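Home | Talks | Kitchens | Contact

Print this page | E-mail this page
Reading time: 4 minutes

Speaker notes: Plates, racks and the people on the dish line

Slot is 30 minutes including questions. Leave the first two slides up while people find their seats, then start with the staff side.

Slides 1 and 2
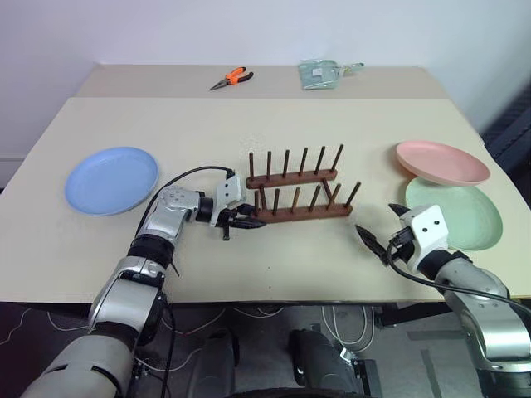
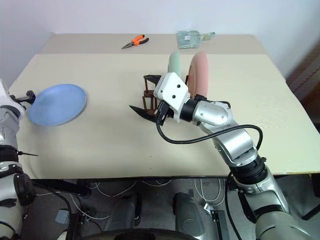 Slide 3. Start with the job as it was. Tokik runs a staff canteen with 344 seats, and the dish line had 5 people on the lunch shift. One scraped, one loaded, one ran the machine, and the last two unloaded and stacked. Say that the unloading end was the place new hires were sent first, and most of them asked to move within a month. Go back to slide 2 for a moment and point to the green plate and the pink one standing in the rack, with the blue one still lying on the table. Ask the room how they would pick up the blue one. Most people will say they slide a thumb under the rim. Let them try it with the paper plates on the chairs. It is a small motion, and the people at Tokik did it all through lunch without ever having it written down as part of their job.

Slide 4. What we asked before anything was bought. We sat with the lunch crew at 2:30, after the rush, and asked which parts of the work they would give up and which they would keep. Wrists and shoulders came up first. Heat came up second. Several people said they would keep the stacking, as it was the only quiet part of the shift. Management had assumed the opposite. Pause here.

Slide 5. What changed on the line. Racking plates went to the two-arm station. Scraping and checking stayed with people. The loader's job turned into something closer to tending: set out the plates, keep the rack where the arms expect it, step in when a plate ends up in a bad spot. Tokik first called this "monitoring" on the schedule. The crew disliked the word, and they were right to. A person who is monitoring sounds like a person who is standing around. It is now on the schedule as "station lead" and carries a higher rate.

If asked about the rate: it was agreed before the trial began, in writing. Don't give the amount.

Slide 6. Ginura, for contrast. Smaller kitchen, same kind of station, and it went badly for the first few weeks. The station was put at the end of the line without moving anyone's work around it. People had to walk past it with full trays. They ended up racking by hand next to it at busy times and then got asked why the numbers were low. The fix was to move a table and change the break times. Both ideas came from the people on the line.

Slide 7. Pace. Spend some time on this one. A person speeds up when the belt backs up and slows down when it clears. The station keeps more or less the same pace all through lunch, so the people on either side of it feel the rush more than they did before. At De Bruijn they solved it with a holding shelf. At Tokik they staggered the seating. Either can work. Ask who gets the pressure when the room fills up, and ask before the equipment arrives.

Slide 8. Training. Osura gave every person on the shift the same training, including the scrapers who would not be near the station. It cost them more hours up front. It also meant that a sick day did not stop the line, and that there was no single person everyone had to call. Mention that the older staff learned it as fast as the younger ones. Someone usually asks.

Slide 9. Jobs. Say it plainly. Tokik went from five on the lunch shift to four. The fifth person moved to food prep, by choice, in June. That is one site. I don't have a figure for the others and I will not guess at one. If the question comes from a union rep, offer to stay afterward and go through the Tokik agreement page by page.

Slide 10. Things to take back to work. Talk to the shift before you talk to the supplier. Put the new tasks on the schedule under a name the crew accepts. Walk the line at its busiest hour with a full tray in your hands.

Questions. Handouts are on the table by the door. Collect the paper plates.

Back to Talks | Next: Cold storage and night shifts | Top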